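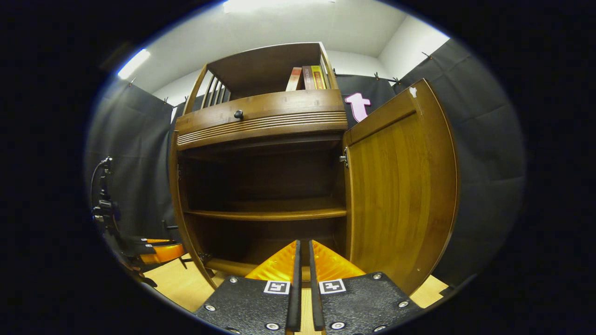 Cabinet with the door open, books in the top niche.

PLUNSTEAD READING ROOM
Furniture sub-group, notes of the November meeting, started 7.15 pm

1. Last notes
Agreed, apart from the line saying the cabinet had been "fully restored". Changed to "cleaned and waxed".

2. The cabinet
Came to us from the Wendham hall clearance. The proposal was to spend £100 on having it gone over by Norier. Members were not persuaded. The quote gives one line for "general attention" and doesn't say what will be attended to. It was asked whether the hinge is included. The quote is silent on hinges.

The claim that the cabinet will "solve the book problem" was also doubted. The niche has three books standing in it at present and the lower part has a single shelf. The swap box alone holds 13 atlases, none of them small. One member thought a second shelf would do it. Others wanted to see the measurements first, and there were none.

On the drawer, it was suggested that the small dark knob be changed for something easier to grip. Left alone for now. The grooved moulding is to be dusted with a soft brush and no polish, whatever the tin says.

Nobody could say what the small white mark near the top of the door is. If it is a label it should be read before anyone peels it off.

Decision: Norier to be asked for a proper breakdown. No money until then. 2 in favour of paying now, the rest against.

3. Zou shelving leaflet
Passed round. The photographs were thought flattering and the load figures hard to find. No action.

4. Next meeting
Same time. Tape measure to be brought.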